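Slip, Gloss and the Hard Wax Question

Kristof De Smet has tested floor and furniture finishes at Wolusska for 14 years. He works from a ground-floor lab in Flalstead, where sample boards are stored upright by finish type and coating date. The conversation began with gloss, a property he considers badly explained to buyers.

"Gloss is a reading at an angle," De Smet said. "We take it at 60 degrees for most boards. A customer looks at the floor at a much lower angle, usually toward a window. The same board can read as satin on the meter and look shiny from the doorway."

He attributes most complaints to this difference. A finish is chosen from a sample held in the hand, under a shop light, and then laid in a room with daylight from one side. His advice is to put the sample flat, stand well back and look across it toward the brightest opening.

On durability he was more cautious. The Wolusska abrasion routine runs for 2,000 cycles, with the surface checked every 200. Water-based lacquer tends to lose gloss early and then hold steady. Hard wax oil changes more evenly but needs upkeep.

"People ask which one lasts longer," he said. "I ask what they mean by lasts. A lacquer film may be intact and scratched white. An oiled board may look fine and have very little protection left in it."

The Modell series, tested in May for the flooring supplier Teixeira, compared 3 coating weights on pale softwood. The heaviest coat gave the highest gloss and the slowest cure. De Smet would not recommend it for homes. Knots were the weak point in all of them, as resin near the surface interferes with adhesion. He specifies a sealing coat over knots before anything else is applied.

Cleaning came up last. He uses a damp cloth and a neutral cleaner, and advises against steam on any finish. "Steam gets into the seams. The face of the board can look perfect while the edges are swelling."

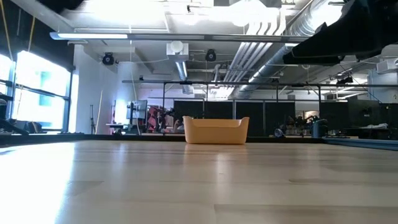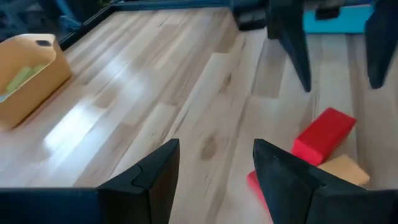 Pale boards with light reflecting off the surface.

Reading time: 2 minutes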